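3.2 Intake and disassembly of desktop units

The Satthorpe depot receives retired office computers from three collection rounds and sorts them by chassis before any are opened. The period studied here covers 3390 units, of which 388 were set aside for manual disassembly because the drive could not be released by the standard procedure. The remainder were wiped in place and passed to the Brodberg line for resale. Units with a damaged case were weighed, logged and excluded from the timing analysis.

Drive removal was treated as a separate step from board recovery. In the depot's own work sheets the two are merged under a single code, and this hides most of the variation between chassis types. We therefore split the code and timed each part separately, using the Festetine task scheme with one change: cable handling was given its own category. Cables cross the board in many of the cases opened, and moving them out of the way can take longer than releasing the carrier.

The power supply was left in position until the drive carrier was out -- the reverse of the order given in the Toom manual. Processors and memory were recorded as present or absent at the time of opening. Figure 4 illustrates the parts named in the coding scheme.

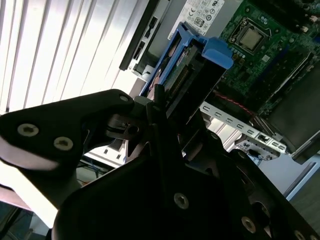
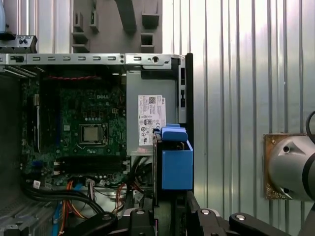
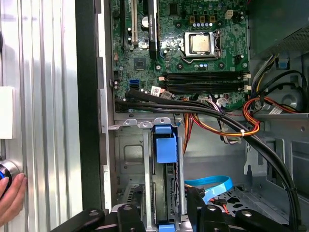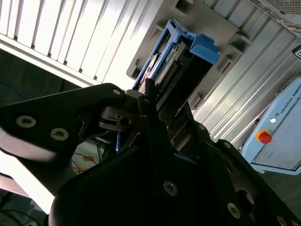

Figure 4. Computer disassembly: blue drive carrier with hard drive (first and last panels); open case with processor and memory slots exposed (second and third panels).

Timing began when the side panel was clear of the case and ended when the carrier was placed in the output tray. Interruptions longer than 8 seconds were subtracted. A subset of 104 units was coded a second time by a different rater, with disagreements resolved by discussion and the agreed value retained. Units in which the carrier had been removed before intake were assigned a missing value for the release step but kept for cable handling and board recovery. Section 3.3 describes how these partial records enter the model.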